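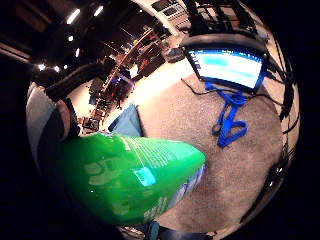 Name Rotation on the Wirico County Primary Ballot
Speaker notes, Monday, March 24, 2025

Slide 1. Scope
Talk covers name order in contested county races only. Judicial retention and ballot questions are out of scope; refer questions on those to the handout.
State the rule first: within a contest, every candidate should appear in first position on a near-equal share of ballots. The county rotates by precinct. Printing several versions inside one precinct was considered in January and dropped on cost.

Slide 2. Why order matters
Position effect is largest in low-information races with no party label. Primary contests for county board fit that description.
Do not quote a size for the effect. Published estimates vary by office, ballot length and turnout, and none were made on Wirico ballots. 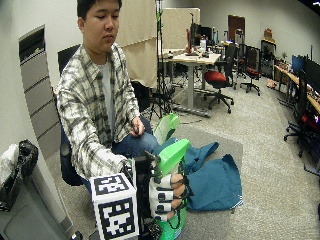 Slide 3. Worked case: Winance district
Seven candidates, 3 seats, 14 precincts.
Starting order is set by a public drawing. The first precinct uses the drawn order. In each following precinct the top name moves to the bottom and the others move up one line. After seven precincts the cycle repeats, so each candidate is listed first in two precincts.
Pause here. Someone will point out that precincts differ in size. Correct. Equal precincts per candidate does not give equal voters per candidate. The largest Winance precinct has about 5 times the registration of the smallest.

Slide 4. Weighted assignment
The proposal sorts precincts by registration before assigning the order. Large precincts are dealt out across candidates first, then the small ones are used to even up the totals.
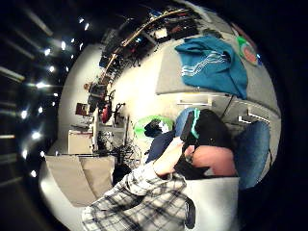
The cutoff for registration counts has to be fixed ahead of the drawing. If it comes after, a clerk could in principle choose a count date knowing who gains from it.
Simple rotation keeps neighbors apart badly. Under it, the same candidate always follows the same candidate, except where the list wraps. A full set of permutations would fix this and is too long to print. Say so and move on.

Slide 5. Printing and tabulation
Brandão prints the ballots. Clondex supplies the tabulators. Each rotation is a separate ballot style and needs its own definition file. Early voting sites must stock every style for the district.
Main failure mode is a mismatch between the printed order and the definition file. The machine reads the ovals without error and credits the wrong names.

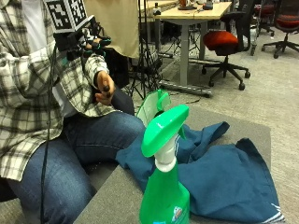 A test deck catches this only if each candidate gets a different vote total in every style. Equal totals hide a swap. The current county deck uses equal totals in two contests.

Slide 6. Requests to the board
Fix the registration cutoff in writing.
Require unequal totals in all test decks.
Post the rotation table 5 days before testing, in a format that can be sorted.
Leave the slide up during questions.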